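Teaching a Two-Armed Robot to Handle Small Packaging: Project Report, Spring Term
Written up by Petronella Dlamini for the Gristberg team

When we picked this topic in April, I think we all pictured ourselves driving a big robot arm with a joystick and feeling very grand about it. We did try that first! The lab at Medstead let us use their remote control setup (the software is called Flimeck, and it is friendlier than it looks), and we spent a good many afternoons steering two arms through tasks a toddler could do. After all that we had 64 usable recordings, and some very stiff shoulders.

So we changed our plan and went over to hand-held grippers, where you squeeze the jaws yourself and the robot learns from the recordings later on. You hold one in each hand over a little table with a white sheet on it, cables trailing away past your wrists, and you just get on with the job -- in our case, clear bags, small containers with flip-top lids, and other light things that like to slide around.
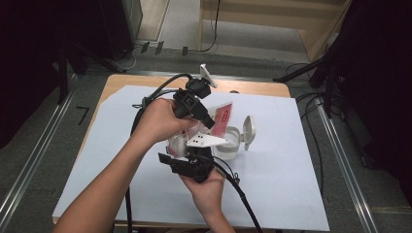
Why not simply record bare hands? Our robot has jaws and no fingers, so a demonstration done with jaws only contains moves the robot can copy, and we didn't have to work out afterward what a thumb was doing.

The switch helped us more than we had dared to hope. We collected 260 demonstrations with the grippers, and threw away 18 of them, mostly for dropped items or for a person stopping halfway to think. Stopping to think was a bigger problem than it sounds, and I was the worst for it. The robot learns your pauses as faithfully as it learns your moves, and our first trained version would hover over the table like somebody who has forgotten why they came into the kitchen.

The hard part for me was smooth, rounded things. A plain white block with soft corners gives the jaws very little to hold, and you have to come in at a good angle while the other side keeps it steady.

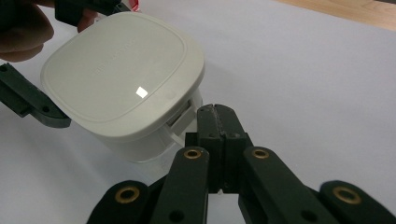
Tilting the item before gripping it was Pant's idea (Pant is our nickname for the small group that did the training runs, and they are very patient people). We practiced the tilt five times each before recording anything, and after that our demonstrations looked a lot more alike, which the training seemed to enjoy.

If we had another term, I would write the starting positions on a card and tape it up where everyone can see it -- we argued over those far too often. I would also like to mix in a few recordings of mistakes being put right, and the remote control arms might be handy again for that part.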